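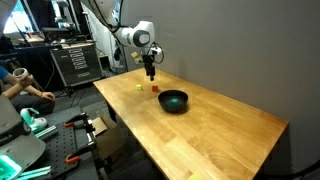
Booking a wheelchair taxi from Clallside station to the ferry at Visau, return the same day. My mother uses a powered chair and can't transfer to a seat. I'll have her medicines in a round black bowl of a travel case, the same sort of shape as the bowl on the wooden table, deep with a wide rim, and it has to stay level next to her. Does the driver strap luggage down as well, or do I hold it? Also, how much notice do they want? We travel in August and there will be 6 of us counting her.

Posted by clallside_daughter

Ratanaporn Cars ask for 48 hours for a powered chair. You can ring later than that but you'll get whatever is left, and the smaller van only has a ramp and no lift. Give them the weight of the chair and the height of your mother sitting in it, floor to top of head. They will ask and they won't confirm without it.

For six people you need the long van or 2 vehicles. The long van takes one chair and five seated. If anyone else in the party has a folding chair or a walker, say so when you book, as it goes where the last seat would be.

The driver clamps the chair at four points and puts the belt on. Bags go in the back behind a net. Anything you want kept level goes on your lap. Ours wouldn't let us put a box on the floor by the wheels.

Posted by ramp_and_rail

We used Claltis last year and they were fine, bit late coming back. Don't know about luggage sorry.

Posted by Teapot3555

Check which side of the harbour they drop you at Visau. The lower gate has steps. Ask for the upper car park, where there is a lift down to the ticket hall, and book the return pick-up from the same place. Waiting time is charged if the ferry is late, so give them the sailing time as well as the time you want collecting.

Posted by quayside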